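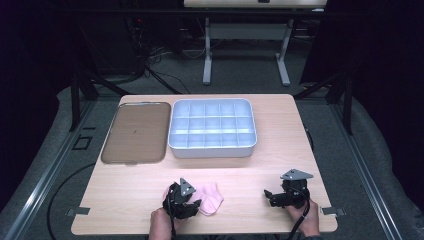 Compartment box

4 min read · 2 comments · 100 shares

A compartment box (also divided box, sorting box, parts tray) is a shallow container split by inner walls into small cells. Used for keeping small things apart. Beads, screws, buttons, fishing hooks, seeds, pills, stamps. Usually plastic today, older ones wood, tin or cardboard. With or without a lid.

Origins

Hard to date. Divided trays turn up wherever people had many small goods to sell or store: spice sellers, printers, apothecaries, jewelers. The printer's type case is the best known early relative, a wide drawer with cells of different sizes, the bigger cells for letters used most often. Egg and seed collectors had their own versions, often lined with cotton or paper.

Plastic took over in the twentieth century. Molded in one piece, no joints to come loose, easy to wash. Wooden boxes are still made, mostly for tea, cutlery and watches.

Construction

Two main types. Fixed walls, molded together with the floor. Or loose dividers that slide into slots, so the owner can make one long cell out of several short ones. Loose dividers are handy but small items creep underneath them, a common complaint with beads and very thin washers. Some makers add a rib on the floor to stop this.

Cell floors may be flat or curved. A curved floor lets a finger scoop out the last piece. Flat holds more and is cheaper to mold.

Lids are hinged, sliding or lift-off. If the lid doesn't touch the tops of the walls, contents mix when the box is tipped over. Better boxes have a lid with grooves that sit over each wall. Open boxes without a lid are ment for drawers and counters and are not carried around much.

Sizes

No general standard. Hobby boxes are sold by number of cells, workshop boxes by outside size so they fit a rack or case. The largest wall cabinets for hardware shops have 200 cells or more, though at that point most people call it a cabinet.

Uses

Sewing and beadwork: sorted by color, then size. Fishing: hooks, swivels, small weights. Rust is the problem here, one damp hook spoils its neighbors. Kitchens: spices, cake decorations, tea bags. Gardening: seed kept by sowing month, February to September in most home setups. Schools: counting and sorting work with young children. Medicine: pill boxes, a special case, with cells marked by day or time of day.

Regional names

In the market town of Zivaritz the box is called a "neighbor tray", from the habit of market sellers sharing one between two stalls. The Gündoğdu workshops made a tin version with soldered walls, now collected. Skendatier sold a stackable plastic model under the name Kindness, in packs of 4, discontinued but still common at at yard sales. Replacement lids are hard to find.

Care

Warm water, mild soap, soft brush for the corners. Boiling water warps thin plastic. Clear boxes go yellow in sunlight. Labels go on the wall or the lid, not the floor of the cell where they get covered.

See also

Type case, tackle box, pill organizer, egg carton, bento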